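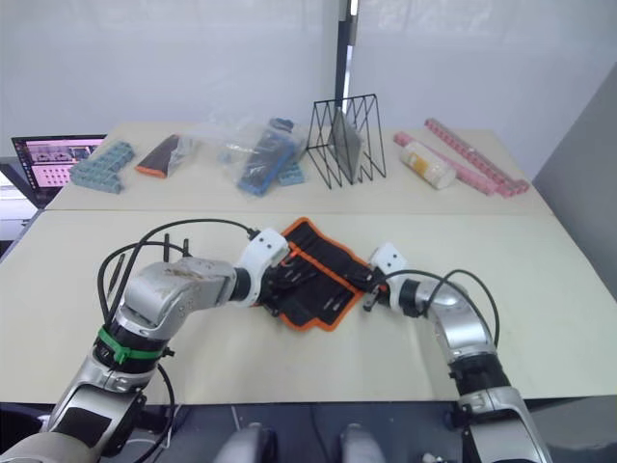
Our tool rolls are back on the shelf at Haugland

January 9, 2025

Well, it took us long enough! After selling out in September (sorry to everyone on the waiting list, I read all your emails), I'm thrilled to say the Skameck tool roll is back in stock at our Haugland shop and online.

It's the same black fabric roll with the orange piping you've been asking after, with elastic pockets inside for bits and small drivers. I keep mine in the kitchen drawer and it's saved me tipping out the whole lot every time a cupboard hinge needs tightening. It folds up neatly, goes in the ute or under the bench, and doesn't rattle.

We've got 51 rolls in this first lot, and the colour is black and orange only for now. I'd love a grey one too, so let us know if you're keen. Rolls are sold empty, and the first 19 orders get free postage.

Arkel stockists will have theirs in about 10 days. If you're a retailer and fancy a few for your counter, the minimum order is eight.

Media and trade enquiries: ring the Haugland shop during opening hours and ask for the tool desk.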